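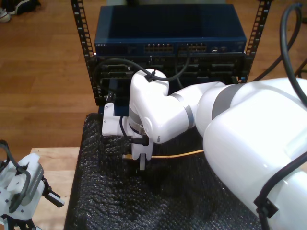 Brerkolbridge, Sun 27 September

Hello again from the wiring room! I know the last update was thin (two paragraphs and an apology, if I remember right), so I'm making up for it with a longer one.

The big item is the practice bench. When you agreed to the Brirel grant in March we had a closet full of donated gear and nowhere to put any of it. Now we have a proper rack with the dark blue switch up top and the black chassis right under it, and a wooden table in front where the patching gets done. The little lights on the ports still make me happy every time I walk in. We put the knobbly gray mat down on the table in August, and I wish we'd bought it sooner. Connectors used to skate off the wood and end up behind the radiator.

On cables: we've been through 390 patch leads so far, counting the ones people made themselves and the ones we had to cut the ends off and redo. Yellow is for practice only. Anything in another color stays put, and I've finally got that written on a sign by the door, which has cut down on the number of times I lose my own connection in the middle of an email.

Money next. The second order from Kaplan came in at $1,153, a little over what I'd penciled in, mostly down to the rack rails. I took the difference out of the tools line, so the total hasn't moved. I still owe you the receipt for the crimpers. It's in the blue folder, I just have to scan it.

We've had 23 people through the beginner sessions. Most came over from the Zusgate evening program, and a good few have asked for a follow-up, so I'd love to try one before the holidays if there's room in the budget. What they want is more time on labeling and tracing, and so do I! Plugging a cable in is the quick part. Finding the other end of it in somebody else's cabinet is where they get stuck.

Still to do: the 2 spare shelves haven't gone up (wrong bolts, my fault, new ones ordered), and the room gets stuffy by late afternoon with the door shut. I'm pricing a small fan and will send the quote separately. The inventory sheet is about half done. I'd hoped to attach it this time but it'll have to come with the next report.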